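Ticket 543: Instrument budget, suturing bench
Opened by: Youssra Ashour
Status: Waiting on purchasing (again)

Tuesday, February 11, 2025
Purchasing wants to know why "two grabbers" need a budget line of their own. Taner Tokgöz asked me to attach the work, so I have.
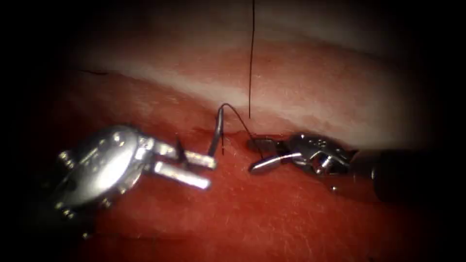 Needle, thread, two instruments.
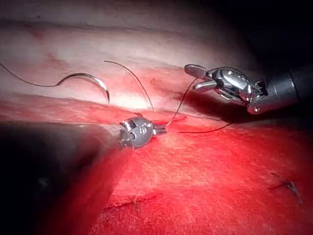 Quotes so far. Flirkier wants 400 per needle driver and won't sell fewer than 6. Nassar is cheaper until you get to the shipping page. Brinduline has not replied, though their newsletter reaches me faithfully.

Tried: moving the line from Equipment to Consumables. Rejected, too expensive to be a consumable. Moved it back. Rejected, wears out too fast to be equipment.

Next step: Taner to ask Wukeneck whether the service plan covers wrists. If it doesn't, put spares in the August round and leave this open.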